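Down to Elumura for the open day

I'd been meaning to go to the Elumura open day for ages, and in November I finally got myself on the train (38 minutes, one change, a very sad cheese sandwich). If you don't know it, it's the old hosiery works behind the canal in Drorudton, done up inside as a set of little rooms that are meant to feel like a real home. There's a kitchen, a hallway with too many coats in it, a sitting room and a bedroom, and each one is about a household job. I love this sort of thing. My sister thinks I'm mad.

Doors opened at ten and there was already a queue down the side of the building. They let us in by groups and gave us a paper map, which I lost before the first corner.

The kitchen was first and I could have stayed there all morning. It was all about putting the shopping away, and there was a long chat going on about whether tins should be stacked by what they are or by when they run out. I'm firmly a what-they-are person. A man behind me kept his in date order and looked quite shocked at me! You could have a go at the drawers too, the boxes inside were from Plastis and I did like them, though the lids are stiff and I broke a nail on the second one.

The hallway was a bit of a squeeze. Lots of talk about shoes. I skipped most of it and went for a cup of tea, which was £3 and came in a proper mug, with a flapjack the size of a paperback. The café is run by Song, the same lot who have the place by the station, and the flapjack is worth the trip by itself (get there before one, they'd run out when I went back for another).

Then upstairs to the bedroom, and this was my favourite. The theme was clothes, and mostly folding them, on the bed, the way most of us do at home when the ironing board is under a pile of something else. I've always folded in the air, chin on the collar, arms everywhere, and my jumpers come out looking like they've been slept in. Laying things flat and taking your time over the edges makes such a difference. T-shirts I can manage now. Anything with a slippery lining still gets away from me, and I've given up on fitted sheets, which were covered in a talk at 2 that I missed because of the flapjack business.

They had sportswear out as well, which I was glad of, as that's what's taking over my own drawers. Running things are awkward to fold, all that soft cloth that bunches up as soon as you let go of it. I've started keeping the trim on the outside of the fold so I can tell which black top is which in the morning, and it has saved me a lot of rummaging already.
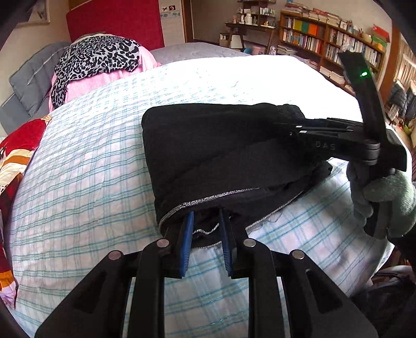 Black garment with the silver-grey reflective trim, on the plaid bedding upstairs.

I was also quite taken with the bedding, white with a pale blue and teal check, and I've been looking for something like it for our spare room ever since. No luck so far. If anyone has seen one similar in a double, please leave me a comment!

Last stop was the sitting room, which I rushed a bit as my feet had had enough by then. Cables, mainly, and what to do with old magazines. The little shop by the way out sells the drawer boxes and tea towels, and I came home with 4 of the towels and no boxes, given what happened to my nail.

A few practical bits if you're going. It's free, but you do need to book a slot. The lift was working and there are plenty of chairs on the upper floor. Allow almost three hours with a tea stop. The car park was full by eleven, so take the train if you can, and bring your own sandwich.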